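Keep the Old Chair

My town stopped free curbside pickup of large furniture in August, and I think that was the right call. For years people here put out a sofa or a chair every time a store in Floltport ran a sale. The city paid to haul it all away.

Now a pickup costs 11 dollars a piece, and my neighbors complain. I don't. A small fee makes you look at the thing again before you drag it to the street.
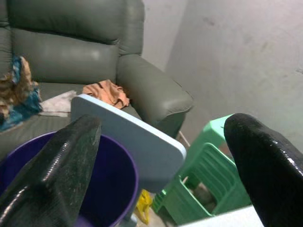
Most old furniture can be fixed. A seam takes an evening to sew. Husar, the repair shop near the library, charges less for new padding than the delivery fee on a new chair. I have used them twice and had no trouble either time.

The city should go further and put the pickup money into a repair fund for people who can't pay for the work themselves.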